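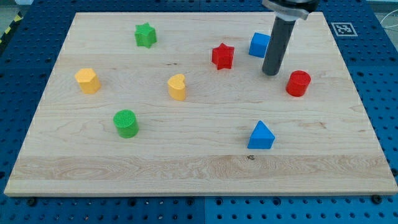
Start Handbücher Zelle einrichten Wartung Ersatzteile Kontakt

Suche im Handbuch Suchbegriff eingeben Los

4 Einrichten und Nachjustieren der Tischzelle Brirkodier

Stand 7. Oktober 2022, F. Robles

Gilt für die Zelle in Hillport. Vor jedem Einrichten: Arm auf Handbetrieb, Geschwindigkeit auf die kleinste Stufe, Not-Halt in Griffweite. Keine Ausnahmen.

4.1 Brett und Lochplatte

1. Blaue Lochplatte absaugen. Späne in den Löchern vorher raus, sonst sitzen die Schrauben schief.
2. Holzbrett auflegen, Vorderkante parallel zur Lochreihe.
3. Beide schwarzen Schrauben vor der Vorderkante setzen. Sie dienen als Anschlag — nicht als Klemmung. Handfest reicht.
4. Brett gegen die Schraubenköpfe schieben. Wackelt es, Brett runter und Auflage prüfen.

Hinweis: Brett nicht ölen oder lackieren. Glänzt sonst, und die Kamera von Jesanent verliert die Kanten.

4.2 Marker

5. Schwarz-weißer Marker liegt neben dem Brett auf der Lochplatte, nie auf dem Holz. Weißer Rand muss komplett sichtbar sein.
6. Marker verschmutzt oder geknickt: neu ausdrucken, nicht überkleben.
7. Kabel vom Marker weghalten. Auch das weiße.
8. Im Menü Rahimi > Lage > Marker einlesen. Bei Meldung E22 Licht prüfen und nochmal einlesen. Kommt E22 wieder, Abschnitt 7.

4.3 Greiferfinger prüfen

9. Arm in Parkstellung, Druck weg, Antrieb aus. Erst dann anfassen.
10. Finger auf Spiel prüfen. Leicht seitlich drücken, am Flansch darf sich nichts bewegen.
11. Schrauben am Flansch über Kreuz nachziehen, 2 Nm.
12. Fingerspitze abwischen, trockenes Tuch. Kein Aceton!!

ACHTUNG: Nach jedem Fingerwechsel stimmt die Höhe nicht mehr. Immer 4.4 komplett durchgehen, sonst fährt die Spitze ins Brett.

4.4 Höhe und Probelauf

13. Brett leerräumen. Spitze langsam über freies Holz fahren, Fühlerlehre drunter, Nullpunkt speichern.
14. Formklötze locker verteilen, alle vier Farben (grün, rot, blau, gelb). Klötze dürfen sich nicht berühren. Flächen mit Astloch gehen auch.
15. Spitze zwischen zwei Klötze absenken, schräg angestellt wie im Programm hinterlegt. Kein Kontakt, weder Klotz noch Brett.
16. Probelauf starten, Hand am Not-Halt. Bis zu 7 Durchgänge, danach Nullpunkt noch mal kontrolieren.
17. Versatz seitlich: Marker neu einlesen. Versatz in der Höhe: zurück zu Schritt 13.

VORSICHT: Nicht über das gelb-schwarze Band greifen, solange der Antrieb an ist. Klotz umgefallen? Erst anhalten, dann aufstellen.

Hinweis: Sterne und Herz werden bei flachem Licht gern verwechselt. Deckenlicht an, Schreibtischlampe weg. Schwellwerte nicht selber verstellen, erst Faustino Robles fragen.

4.5 Abschluss

18. Werte ins Zellenbuch, mit Kürzel. Alte Werte stehen lassen, nicht durchstreichen.
19. Arm parken, Klötze in die Kiste.
20. Nächste große Prüfung im Dezember — bis dahin Flanschschrauben wöchentlich nach Schritt 11, auch wenn die Zelle nicht gelaufen ist.

Verwandte Abschnitte
3 Antrieb und Not-Halt
5 Programme laden und sichern
6 Greiferfinger tauschen
7 Fehlermeldungen Rahimi
Ersatzteilliste Brirkodier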